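4. Teaching picks by remote control

Read section 3 first if the hand controller isn't paired yet. This section covers driving the arm over the bin, recording the pick, and what to throw away afterward. Hand guiding (pushing the arm itself) is in section 5. Same recorder, different mode switch.

What you need up and running:
Pluvik recorder, logged in, disk light green
Hurnine hand controller, charged
Bin clamped, arm homed, E-stop in reach of whoever is driving
Object box for the day

4.1 Before the first demo

1. Clamp the bin. Two clamps minimum. Push on the far wall with your palm. If the bin slides, tighten and push again. A bin that creeps over a session ruins the whole session, and you won't see it until playback.

2. Check the cable loop at the wrist. Needs slack for a full turn of the last joint, both directions. Jog it slow and watch. If the loop drags on the bin rim at any point, retie before you go on.

3. Check the fingers. Wipe with a dry cloth. No alcohol on the soft parts, it makes them sticky and then brittle.

4. Open Skoryk on the desk machine, pick your cell from the list, press Load Cell. Wait for the bin outline to turn solid. Dashed outline = old calibration. Redo 3.4.

5. Set speed cap to 30 percent. Leave it there for your first 70 demos. Yes it feels slow.

CAUTION: The speed cap resets to full when the controller is re-paired. Look at it every time. Do not trust the last person.

4.2 Load the bin

1. Put objects in by hand with the arm homed and the drive switch OFF.

2. Tip them in, don't place them. Neat rows teach the robot neat rows.

3. Push a few up against a wall. Wall picks are where the model is weakest, we are short on them, and drivers avoid them becuase they're annoying. Please don't avoid them.

4. Mix hard and soft. Cups, tape dispensers, strands of beads, whatever's in the box. Nothing with liquid in it, nothing with a blade.

5. Hands out. Say "clear" out loud. Drive switch ON.

NOTE: You don't need to cover the floor of the bin. A small pile on one side is a good load, and so is a single object.

4.3 Drive the pick

1. Squeeze the deadman halfway. Halfway is on. All the way is a stop, same as letting go.

2. Bring the wrist over the object first, still above the rim. Then down. No diagonal entries, the wrist housing is wider than the fingers and will find the rim before you do.

3. Press REC when the fingers pass the rim. Not before. Long approach moves fill up the disk and get trimmed anyway.

4. Come in with the fingers open and straddle the thing you want. Near a wall, turn the wrist so one finger isn't jammed between object and wall.

A gripper lowered by the right wall, with beads, a cup on its side and a tape dispenser bunched up there, is a typical wall load: 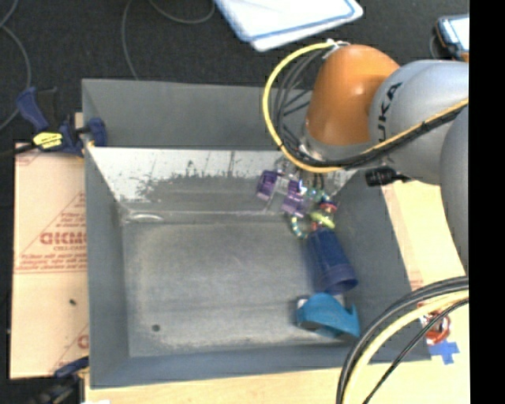
5. Pick your target and commit. With a bunch like that, take whichever one you can get without dragging the others. If they're tangled or leaning on each other, top one first. Changing your mind halfway down is the most common reason a demo gets tossed.

6. Close slow. Watch the force bar on the controller – yellow is fine, red means let off.

7. Lift straight up until the object clears the rim. Hold for a beat. Then move to the drop point.

8. Open, back off, press REC again to stop.

CAUTION: Never reach into the bin to free an object while the deadman is held, even by someone else. Drive switch OFF first, every time, no matter how quick it's going to be.

4.4 Strands and other floppy stuff

Beads get their own part because everyone asks.

Grab near the middle of the tangle, not a loose end. A loose end slides through the fingers and you get a demo of nothing. If a second object comes up with the strand, don't shake it off. Lower back down, open, tag it DOUBLE. Shaking looks like it works and then the model learns to shake everything.

If a strand wraps a finger, stop. Drive switch OFF, unwrap by hand, check the finger pad for nicks. Tag WRAP and start a new demo.

4.5 Tag it

Tag right after each demo, while you still remember. The buttons:

GOOD – one object, clean lift, dropped where you meant to
MISS – closed on air or lost it in the lift
DOUBLE – more than one came up
WRAP – see above
JUNK – bumped the rim, sneezed, wrong mode, anything else

Keep the misses. They get used. Only JUNK is deleted, and only at the end of the shift, so there's time to take it back if you hit the wrong button.

4.6 How many

The Rinolora set wants 2,000 GOOD per cell before the first training run and 3,000 before anybody starts comparing cells. Counter is top left in Skoryk. It counts GOOD only, so don't panic when it sits still for a while.

Swap drivers when you get sloppy. Two MISS in a row on an easy object, hand it over.

4.7 If something goes wrong

Arm stops, controller buzzes twice: joint limit. Let go, jog away from it, re-squeeze.

Arm stops, no buzz: link dropped. Check the controller battery, then re-pair (3.2). Then check the speed cap!

Video in playback is behind the arm: recorder disk is nearly full. Offload, restart the recorder, tag the last few demos JUNK.

Bin outline in Skoryk doesn't match the bin: bin moved. Stop. Reclamp, redo 3.4, and play back your demos to find where it shifted. Anything after that point is JUNK, sorry.

Force bar stuck at yellow with nothing in the fingers: zero it. Home the arm, fingers open, hold ZERO untill it beeps.

4.8 Shutting down

1. Home the arm. Drive switch OFF.
2. Empty the bin back into the object box.
3. Controller on the charger, light facing out.
4. Press End Shift in Skoryk and wait for the upload bar. Closing the lid early loses the tags, not the video, and then someone has to retag the lot.

Leave the clamps on if the next shift is using the same cell.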